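Aprender a escrever à mão outra vez

26 de novembro de 2018

Comecei em setembro, quando reparei que a minha letra já não se lia. Tinha escrito uma lista de compras e, no supermercado, não consegui decifrar duas palavras. Comprei então um caderno Menard de 106 páginas e decidi escrever 20 minutos cada manhã, antes do trabalho.
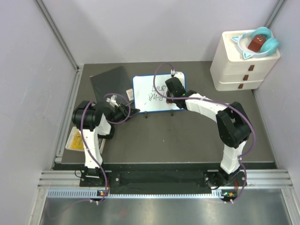

O português não é a minha língua materna, e por isso escrevo devagar. Isto ajuda. No computador corrijo tudo muito depressa e não fico com nada na memória. Com a caneta tenho de pensar antes no acento, no género da palavra, no tempo do verbo – e depois lembro-me dele. 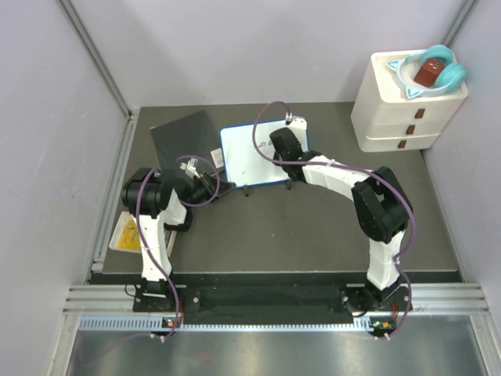 O lugar onde se escreve também tem importância. Na cozinha eu distraía-me com a janela e com o frigorífico. Agora tenho uma mesa pequena num canto do quarto, virada para a parede. Gosto de superfícies escuras e de paredes claras, como aquele tampo cinzento-escuro com o lilás pálido à volta, porque o papel branco destaca-se bem e os olhos descansam. A minha mesa é castanha, mas pus por cima uma folha de cartolina preta.

Quanto à caneta, experimentei três. A Nikar arranhava o papel. A segunda, sem marca, deixava manchas nos dedos. Fiquei com uma Barta de ponta média, que encontrei numa papelaria de Stilesau durante as férias.
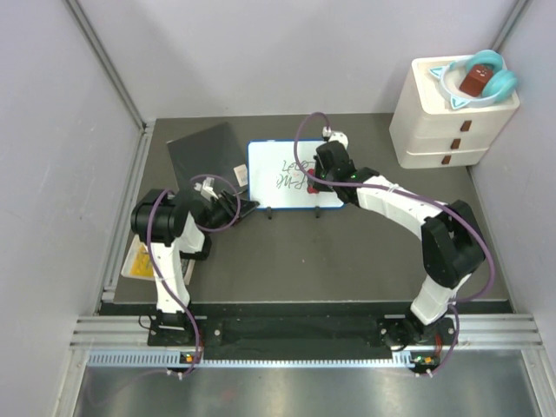
Falhei 14 manhãs até hoje. No princípio ficava zangado comigo e tentava escrever o dobro no dia seguinte, o que só me dava dores no pulso. Agora, se falho um dia, deixo a página em branco e continuo na seguinte.

Também parei de copiar textos bonitos. Escrevo o que comi, o que ouvi no autocarro, uma palavra nova. Na semana passada foi "desenrascar", de que gosto muito, embora ainda não saiba usá-la bem.
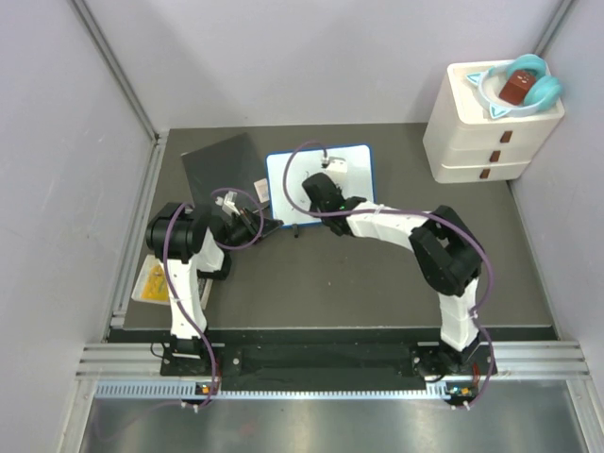 O que vou fazer no inverno

Quero acabar este caderno e começar outro, com linhas mais estreitas. Também queria mandar postais à família, que há anos só recebe mensagens minhas pelo telefone. Já comprei os selos.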